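Werkstattbuch, Seezielauswertung, April

Früh angefangen, 6.40 Uhr. Gestern Abend kam von Corrigan das Datenpaket zur Übung im Nordabschnitt, dazu der Begleitbericht, den Fleltetach geschrieben hat. Laut Bericht haben beide Flugkörper das Schleppziel getroffen. Klingt gut. Ich glaube es noch nicht.

Vorliegende Unterlagen: Radarmitschrieb der Landstation, Telemetrie vom ersten Schuss vollständig, vom zweiten mit einer Lücke kurz vor Schluss. Akustikdaten von der Boje nur als Grafik, keine Rohwerte. Rohwerte bei Verkik angefordert, zum zweiten Mal. Beim ersten Mal kam ein PDF mit derselben Grafik in größer.

Radarmitschrieb durch Jevcombe geschickt, alte Filtereinstellung. Ergebnis: 224 Plots auf der Spur des ersten Flugkörpers, davon bleiben nach der Bereinigung 164 übrig. Das ist ein kräftiger Schnitt. Der Bericht erwähnt ihn mit keinem Wort und zeichnet eine durchgezogene Linie, als hätte es nie Aussetzer gegeben. Wer die Linie sieht, hält sie für gemessen. Ein gutes Stück davon ist interpoliert, und zwar gerade im Seegangsclutter, wo es interessant wird.

Zweiter Durchlauf mit engerem Fenster. Die Spur zerfällt in zwei Stücke. Kann echt sein, kann am Fenster liegen. Einstellung notiert, Lauf gespeichert, nicht weiter daran gedreht. Wenn ich lange genug drehe, bekomme ich auch die Linie aus dem Bericht.

Zum Begriff »Treffer«: Im Übungsplan steht Treffer gleich Durchgang durch das Zieltor. Im Begleitbericht steht nur noch »Ziel erfolgreich bekämpft«. Zwischen beidem liegt ein Unterschied, den man in der Pressemeldung natürlich nicht mehr merkt. Vom Schleppziel selbst gibt es keinen Schadensbefund. Angeblich wurde es geborgen. Wer hat es gesehen? Bitte eintragen, falls jemand etwas weiß.

Entfernung: 4.000 m als Mindestabstand zwischen Schleppschiff und Ziel, so die Sicherheitsauflage. Aus den Positionsmeldungen komme ich durchgehend darüber, das passt also. Immerhin eine Angabe, an der ich nichts auszusetzen habe.

Zeitstempel. Station und Schiff laufen 2 Sekunden auseinander. Bei der Geschwindigkeit im Endanflug ist das keine Kleinigkeit. Im Bericht wurde der Versatz vermutlich herausgerechnet, jedenfalls liegen die Kurven dort sauber übereinander, aber die Korrektur ist nirgends dokumentiert. Ich habe beide Varianten gerechnet. Ohne Korrektur liegt der zweite Schuss hinter dem Ziel. Mit Korrektur liegt er darauf, sofern man der Extrapolation über die Telemetrielücke traut. Tue ich vorerst nicht.

11.15 Uhr, Telefonat mit Fleltetach. Die Lücke sei »bekannt und unkritisch«. Auf Nachfrage, woher man das wisse: aus der Simulation. Die Simulation ist aber mit den Daten derselben Übung angepasst worden. Habe das zweimal gesagt, wurde freundlich zur Kenntnis genommen.

Vorläufiger Stand für die Akte: erster Schuss plausibel, zweiter Schuss nicht belegt. Mehr unterschreibe ich nicht.

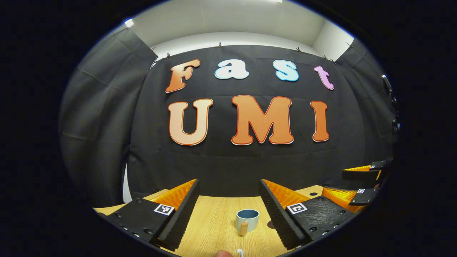

Úna Lynch hält dagegen, ich sei beim zweiten Schuss zu streng: Eine Telemetrielücke im Endanflug habe es bei früheren Schießen auch gegeben, und dort habe die Akustik den Durchgang jedes Mal bestätigt. Man solle die Bojendaten abwarten und bis dahin »offen« schreiben, denn »nicht belegt« lese jeder draußen als Fehlschuss.

Beim Wort gebe ich ihr recht, Stand oben gilt als »offen«. Bei der Akustik nicht. Die Boje hört einen Knall, sie hört nicht, wo er durchs Tor gegangen ist.

Noch zu tun:
Rohwerte Verkik, drittes Mal anfragen, diesmal schriftlich
Uhrenprotokoll der Station besorgen
Jevcombe-Lauf mit Originalfenster von Fleltetach wiederholen, falls sie es herausgeben
Bergungsprotokoll Schleppziel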